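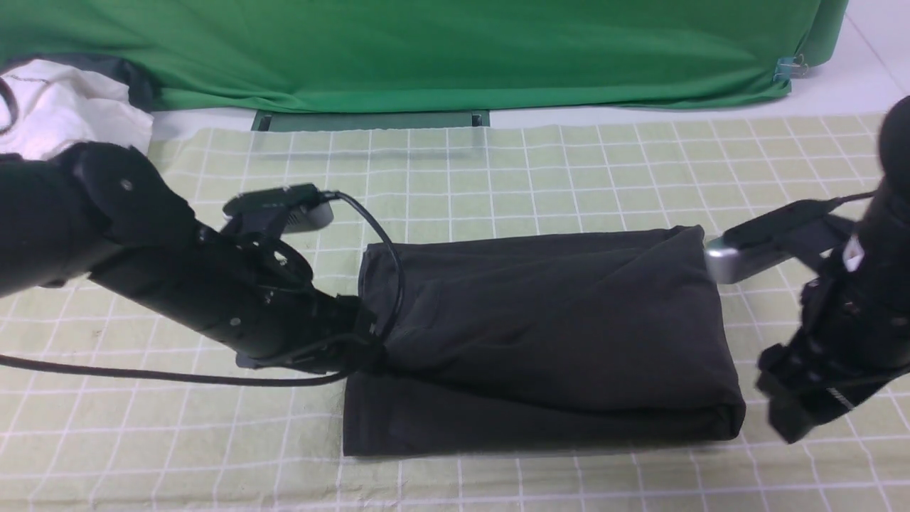

One reader of these pages wants it on record that folding is a waste of a life, that a drawer closes just as well on a heap, and that in 30 years of heaps no shirt has ever complained.

The letter is filed with the others. There is a kind of person who sends that letter every time folding comes up, and we suspect the drawer in question of not closing as well as advertised. For the rest of you, welcome back to the Gestside Laundry Pages, where the subject is once again a piece of dark gray clothing, a lot of green, and the trouble cloth gives anyone who wants it to be a rectangle.

Posted June 18, 2025

Regular visitors will remember the sock gallery from October, which got more mail than anything else we have put up, most of it about pairing and some of it rude. Folding is a gentler topic. It has its own factions all the same. The thirds people do not speak to the halves people, and both look down on the rollers, who have usually been on a trip once and never got over it.

We are a halves household by upbringing and a thirds household by marriage, so the notes below try to be fair. They are in no useful order. Click through at your own pace, or skip to the towels, as everybody seems to.

The green cloth

Hang up a sheet of plain cloth and you find out how it spent the last few months. Every fold it was stored in is still there, pressed into straight lines, and no amount of stern looking will get them out. A green this bright is especially unforgiving. On a flowered tablecloth you could serve dinner for 10 and pass the creases off as part of the pattern.

The cure is an iron, or steam, or a long hang in a bathroom while someone else uses up the hot water. The other cure is to stop minding, which we can recommend from experience. The tablecloth from Stodstead (an inheritance, mustard, enormous) has had the same cross down the middle since before we owned it, and guests now use it to work out where to put the salt.

Panels by courtesy of the linen shelf, with one small clip at the corner seeing to discipline.
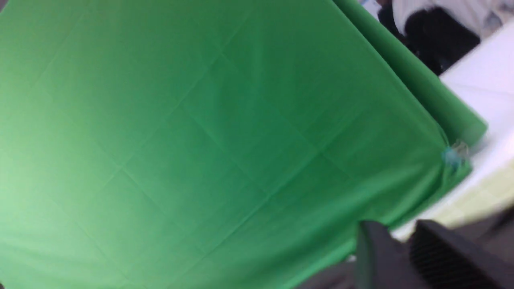

A word about clips

Clips are what people buy once they have given up on pegs. A clothespin is a fine thing on a line, with wind to argue against, but indoors it has a way of letting go in the middle of the night with a small click that you then have to get up and investigate. A binder clip holds on. It will hold on to paper, curtain hems, a bag of rice and the soft part of your thumb with the same commitment.

The green cloth got blue ones, in a little cluster near the corner. We approve of the color. Office black would have been more correct and much gloomier.

If you are clipping anything you care about, fold a scrap of fabric over the edge first, or you will have two tiny dents in it for the rest of its days. Velvet never forgives at all. We clipped a velvet cushion cover once, in a hurry, and it now lives with that side to the wall.

Dark gray, and why it gets away with so much

Charcoal is the diplomat of the wardrobe. It goes with everything, it says nothing, and it lets you wear the same thing to the hardware store and to a funeral if the collar is up to it. It is also a trap. Whatever lint is in the house will find it, and a dark gray top washed with a new towel comes out looking like it has been to see a cat.

Wash darks with darks, inside out, and keep the towels well away. That is the whole of the advice and we have been giving it for years, mostly to ourselves, mostly afterward.

As for folding the stuff, soft cotton has a mind of its own about edges. You ask for a corner and it offers you a bulge. The thick side of a folded bundle, where all the layers come round together, will always be rounder than you hoped, and the place where you gathered things up in a rush will always show. In the picture at the top of the page the right side has the neater fold and the left has the gathers. Most of our own shirts are like that. We put them in the drawer with the good side facing out and consider the matter closed.

The Irkard method, for those who keep asking: lay the thing face down, smooth it from the middle outward, bring each side in, turn the sleeves back on themselves, and then fold up from the bottom. The smoothing is where people cheat. Five seconds with the flat of the hand does more than any amount of tugging at the corners afterward, and yes, we timed it, it was raining.

Closer in, all that sensible gray turns out to be covered in fuzz.
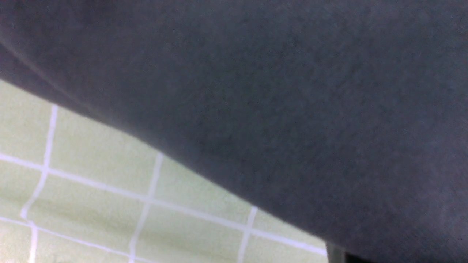 Squares underneath

Opinions on the surface are welcome and will be ignored. Ours is that you should fold on something with lines. A grid tells you early on that your shirt has gone crooked, while there is still time to do something about it. A plain bed tells you nothing, and a bed with a person in it tells you to go away.

Pale green with white lines is very easy on the eye, too, and has the advantage that a dark shirt can't get lost on it. We have lost a navy sock on a navy bedspread for the better part of a year. It was never anywhere else.

For years we folded on the ironing board, which is shaped like nothing anyone has ever needed to fold. Then came the kitchen table, which was good until it turned out to have jam on it. The Barta folding board had its season as well: hinged flaps, clear instructions, a shirt in 5 moves, and every one the same size as a magazine. It works. We found we resented being told how wide a shirt was, and it has gone to a cousin, who uses it for sandwiches in some manner we have not asked about.

Towels, since you skipped to them

Terrycloth is the easy end of the basket. It wants to be folded. It is thick enough to hold a shape and fluffy enough to hide a mistake, and if you drop it halfway nothing has really been lost except the time. A checked one even supplies its own guidelines, though woven stripes wander in the wash and will lead you gently astray if you trust them to the last inch.

Thirds lengthwise, then in half, then in half again if your shelf is shallow. Rounded fold toward the front. There are households where the raw edges face out and they seem happy enough, and we have stayed in such places and said nothing.

Do not use fabric softener. It makes towels feel marvelous and stops them from drying anything, so that you end up patted by something luxurious and still wet.

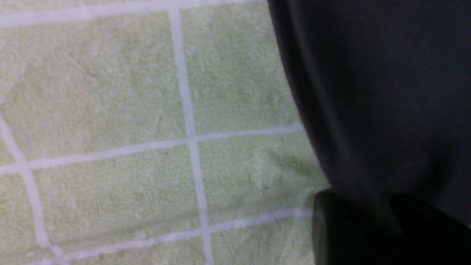
Green squares, white lines, none of them perfectly straight.

Before you write in

The wall of folded shirts at Gestside, all 300 of them, will not be photographed. It belongs to the shop, the shop has asked us nicely, and anyway it makes the rest of us feel bad. If you are passing you can see it through the window for nothing.

Fitted sheets are not covered on this page. They were promised last time and they are promised again now. We have a method, it involves putting your hands in the corners and turning in a circle, and so far it has produced something about as flat as a sleeping dog. The page goes up when the sheet goes in the closet.

Heap supporters can use the usual address. Please say how old the heap is and whether the drawer closes.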